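Stop buying grippers by the spec sheet

I've spent most of November swapping grippers on our two-arm bench at the Siltosdale shop, and I'm more convinced than ever that the number everybody shops by is the wrong one. Grip force! The Kateo jaws we tried close hard enough to scare me, and the Fomusa pair costs $450 less and feels kind of soft. Guess which one I'd keep.

Small flat stuff is where you find out. A pen, a little white box with a port on one end - these don't need muscle, they need a fingertip that gets down to the table without shoving the thing sideways.

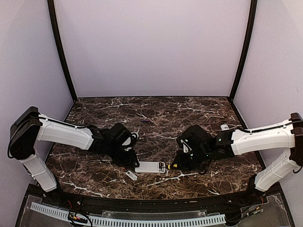
And please, try both arms together before you sign anything. One gripper alone always looks great in a demo. Put two of them close over the same part and the wrist suddenly matters more than the jaws, and so does where the cable goes. I'd pay $500 extra for a slimmer wrist and I wouldn't even ask about force.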